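Do "furniture protection plans" on small tables ever pay out?

plornport_renter
Buying a white table for the front room and the store keeps pushing a 3 year Volidier plan on me. It supposedly covers stains, scratches and wobbly legs. I've read the terms and can't work out what's left once you take out the exclusions. Has anyone gotten money back, or is this just a fee for hope?

kekine
I had one. Filed in April for a ring mark and was told it was "gradual wear." A ring from one mug! They give you 14 days to report a stain, and you have to say which day it happened. Who writes that down? I'd skip it.

oldvarnish
Depends. Read the definition of "accidental" before anything else. If the plan needs a single dated event, most real damage is out, as tables mostly get ruined by being leaned on and having stuff dragged across them.

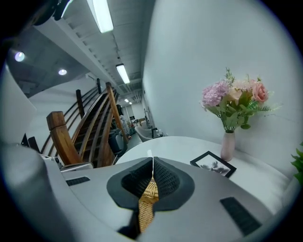

White table, pink vase.
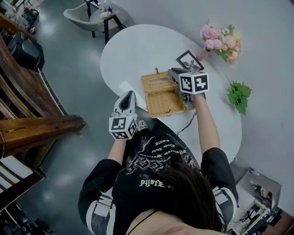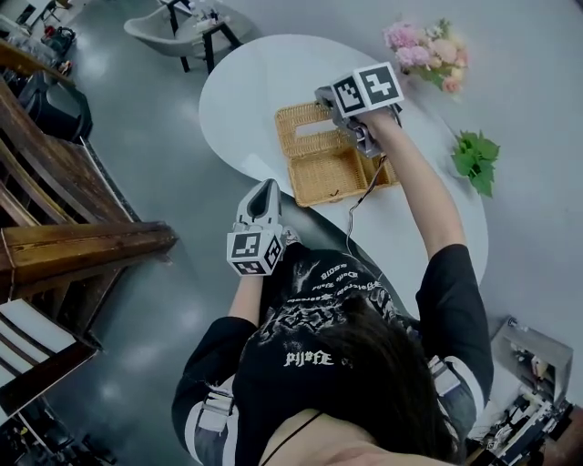 A tub of polish and some felt pads cost less than the plan, and you don't have to argue with either. The salesman will say the plan transfers if you move. Ask him to show you the line. When I asked at the Havlíček outlet he spent a while looking and then offered me 2 free coasters.

havlicek_fan
They're good, get it

Comments (3)

"They're good, get it" reads like somebody on commission.

Mine paid for a leg. Took forever, though.

Is the 14 days from the stain or from when you notice it? Mine doesn't say.

We use cookies to improve your visit. By continuing to browse you accept our cookie policy. OK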